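Sternix updates its manipulation stack for dishwashing tasks

Sternix has released version 5 of Jastau, its control and perception package for two-finger grippers. The update targets dishwashing, where glossy surfaces and standing water have limited the use of wrist camera input. It adds a glare mask, a new rim detector and a revised contact planner.

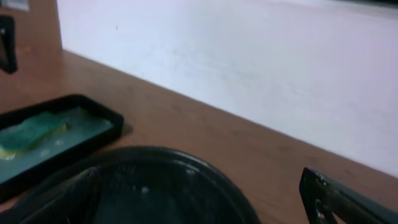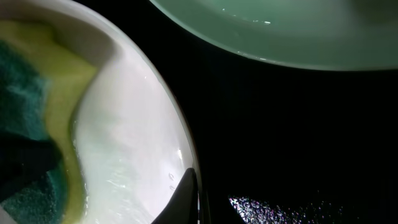
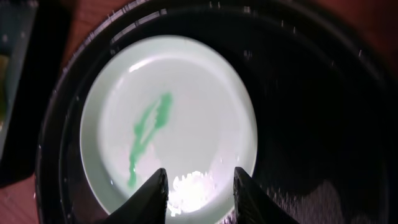 Wrist camera views from the dishwashing setup, with gripper fingers in view.

The glare mask runs before segmentation. Earlier releases passed saturated pixels straight to the segmentation network, which tended to read a bright reflection as a separate object or as a hole in the plate. Jastau now marks those pixels as unknown and fills them from the previous 13 images, corrected for arm motion.

Rim detection has been moved out of the general grasp module. The new detector fits an arc to whatever part of the edge is visible, so a grasp can be proposed when most of a bowl is outside the camera's view. In internal tests, Sternix reports that 92 percent of proposed rim grasps were accepted by the planner without a second look.

The contact planner limits finger travel inside a container and replans if measured force departs from the expected value for three control cycles in a row. Sponges are handled as soft bodies with a single stiffness setting. "That setting is still entered by hand," said Youssra Naciri, who leads perception work at Sternix. "Estimating it during the grasp is on the list for the next release."

Residue detection remains experimental and is off by default. Configuration files from version 4 must be converted with the supplied script. Logs can be replayed in Meltix, though the glare mask layer does not yet display there. A maintenance release is planned for February.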